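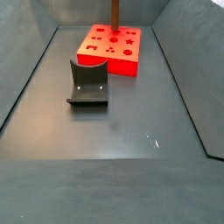
Red board in the gray bin, peg up, June

Shape board notes, continued

Spent most of the afternoon on the red board again, and I want to get this down before I forget which hole gave me trouble. Lavanya has the last few pages in her own notebook, so ask her if you're looking for the sanding stuff.

I'm happy with the bin! The gray walls were Ajith's idea (I wanted white, I lost) and he was right, the red just jumps out at you when you lean over it. The floor is flat enough now that the board doesn't rock. It did rock last month when we had it on the old bench mat, and I blamed the board for that for far too long. Sorry, board.

Cutouts, for whoever redraws the template: the star is on the right in the middle row, the plain round one is in the center of that row, and the two little slots are on the left. Behind them there's the wide rectangle and then the pair of small round holes, with the peg going in between when it's in the back row. Olga's sketch had the rectangle and the small pair swapped and I copied it into the Bangera drawing without looking, so that drawing is wrong. I've put a pencil cross on it. Please don't cut anything from it.

Peg fit. I measured the brown peg at 22 mm with the good calipers, once at each end and once in the middle, same reading every time. Nithin thinks it has swollen a bit in the humidity and he may be right, the storeroom has been sticky all week. The other peg, the one from the Zesemik box, goes in easier but it wobbles, and I'd take a snug one over a wobbly one any day. I rubbed the snug one with a bit of candle wax (thank you Odette, the stub lives in the top drawer now) and I'll try it again in the morning before I start sanding anything. 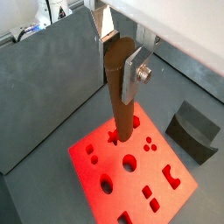
Round peg near the star

The star is the one I keep fussing over. The points are easy to chew up if something round gets leaned on them, and a round peg has no business in there anyway, so what I want to know is how much of a nudge the edge can take. My plan is five light touches with the brown peg just off the right side of the star, then a look with the loupe, then five more. If the edge holds up I'll leave the points sharp. If it doesn't, Lavanya wants to round them off very slightly, up to 2 mm, and I said fine as long as she does the star piece to match.

The gray panels have picked up scuffs and a bit of dust. Damp cloth only, please, I don't know what the spray would do to that finish and I'd hate to find out.

Still to do

Redo the Bangera drawing with the back row the right way around.

Ask Prerkine if they can send two more blanks in the same red. The last lot came a shade pinker and it bugs me.

Find the lid for the Zesemik box. Ajith had it at lunch, I think he was eating off it.

Calipers are back in their case, bottom shelf, left side.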